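Koltico Support Portal
Ticket: Open-day demo, right hand timing out during bin unpack
Product: Stotuven upper-body controller
Site: Bozkurt showroom, demo area
Priority: High (visitors on site in March)
Status: Closed

Problem as reported

We are getting ready for an open day. The demo is a humanoid taking packed items out of a blue plastic bin on the floor, both arms working at once. In rehearsal the right hand stops with a grip timeout when the item is a box packed close against something else. The left hand keeps going until the sequence reaches the next sync point, then everything waits. The operator has to clear the fault by hand, and that takes too long with people standing there.

Software is the version we got with the Brokar arm update. No changes to the network. The fault shows up on the right side only.

What we tried before opening the ticket

Restarted the controller. No change.
Re-ran hand calibration on both sides. Passed, fault came back on the next run.
Swapped the order so the box comes out last. Fault moved to the end of the sequence.
Moved the bin closer to the robot. Worse. The elbows ran near their limits and the motion got jerky.

The point where it hangs is with both hands down in the bin and the right one in the gap next to the carton.
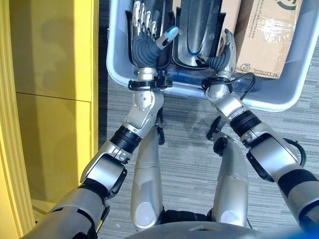 Koltico Support: Thanks for the details. Please send the controller log from one failed run and tell us what the grip timeout and the approach speed are set to on each side. If the two sides don't match, don't change anything yet. We want to see the log with the original values first.

Reply from site

Log attached. Grip timeout is 560 ms on the right and 950 ms on the left. Approach speed is the same on both. We did not set these by hand as far as we know. The 560 value is also in the backup from before calibration, so calibration did not cause it.

Koltico Support: The log matches that. The right hand makes contact, starts to close, and runs out of time before the contact signal settles. With a clear space around the item it closes fast enough, so you would only see the fault with tight packing. The Brokar update writes a new hand profile and can leave one side on the old default. Steps:

Stop the sequence and park both arms.
Open Hand Profiles, right side, and set grip timeout to 950 ms.
Save, then power cycle the controller. A soft restart does not reload the profile.
Run the sequence at half speed with two boxes in the bin before going back to full speed.
Check that the wrist cables have enough slack at full reach on both sides.

Reply from site

Done in that order. We missed the power cycle the first time and got the same fault, so please make that step easier to spot in your instructions. The cables have slack on both sides. For the test we used a plain carton and an SF Express box side by side. 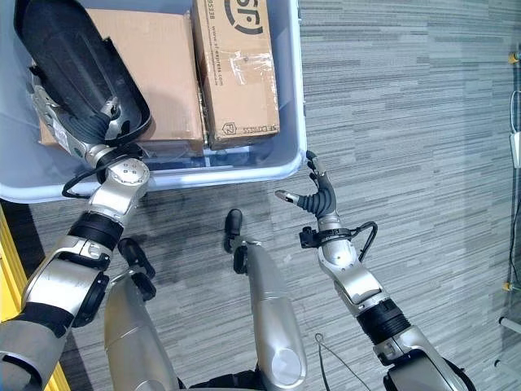
Bozkurt showroom, demo desk

Results after the power cycle: half speed, 2 runs, no timeout. Full speed, 2 runs, no timeout. We then put the mixed load back in and ran the whole demo from start to finish. No faults in the log.

One thing left over. The status page still shows the old timeout for the right hand until the browser is refreshed. Not a problem for us, but it had us checking the setting again.

Koltico Support: Status page issue logged separately. Please export both hand profiles now and keep a copy on the demo machine so you can restore them if the next update changes them. Closing this ticket. Reply here to reopen it if the fault comes back during the open day.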